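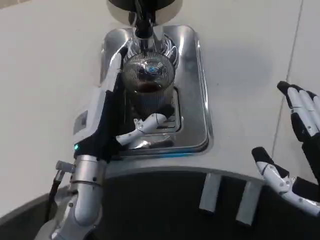 Can you put a regular drinking glass under a countertop coffee spout, or does it have to be a mug?
A glass is fine as long as it's rated for hot drinks and short enough to fit under the nozzle. Rinse it with warm tap water first if your cupboards run cold.

Office Kitchens > Coffee > Built-in machines
Thread: Glass under the spout, and the drip tray that shows everything

tallboy_lungo
Posted May 7, 2025
Splitting this off from the mug thread before the mug people get hurt. We have one of those setups where the dispensing head hangs over the counter and the steel drip tray is sunk into the countertop. Very handsome. It also reflects every splash back at you like a disappointed parent. Half my office uses ribbed glasses with the wavy rim, because coffee looks better in them, and the other half thinks this is how people lose fingers. Who's right?

Bernice Amegashie
I have used glass daily for 16 months and still have all my fingers. Thin glass straight out of a cold cupboard is what cracks. Thick pressed glass can crack too, if it isn't tempered, and people trust it more because it feels like a brick. Look for a mark on the base. If the base says nothing, I drink iced tea from it.

kpodo_kev
Ribbed glass is a fingerprint archive. We had a set of Kpodo tumblers with fluted sides and you could have solved crimes with them. Also, a flared rim dribbles. I will not be taking questions.

Santeri Kettunen
I'll ask one anyway. Have you tried drinking from the front of it?
The flare helps under a straight-down nozzle. Wider target, less on the tray. My complaint is with the tray. Ours has a well in the middle with a grate at the bottom, and whatever misses the glass goes down there to start a new life. Lift the grate out every evening. Ours went 42 days once (vacation, optimism) and I'd prefer not to describe it.

kpodo_kev
Every evening? Who are you people? Once a week with dish soap, done.

Santeri Kettunen
Coffee only, fine, once a week. Milk, every evening. I don't make the rules, the smell does.

dampcloth
Agree with Bernice on the cupboard thing. Disagree with everyone on polish. Somebody at my old job bought a Sundwood steel polish for the lip around the tray and it left a film that looked worse than the coffee. Damp microfiber, then a dry one, along the grain if there is a grain. On a white counter you also want to wipe the seam where the tray meets the top — that's where the brown line forms, and by September it's permanent.

tallboy_lungo
We have the brown line. I assumed it was trim.

Bernice Amegashie
Baking soda paste and an old toothbrush, gently. Try a hidden spot first. If it's sealant that has stained, you're redoing the sealant.

jeltov_refugee
Came from a Jeltov with a removable plastic tray. Ugly as a boot, went in the sink in one piece, and I miss it. The flush ones are designed by people who drink water.
On glasses: hold it low, near the base, if you hold it at all. Hot coffee fills from the bottom but steam goes for the knuckles up top.

kpodo_kev
Holding the bottom of a glass with hot coffee in it. Bold.

jeltov_refugee
For an inch of espresso it's fine. For a full one, put it down and step back like an adult.

dampcloth
Is anybody still selling the Adisau glasses with the handle? That would end this argument.

tallboy_lungo
It would not, but I'd buy six.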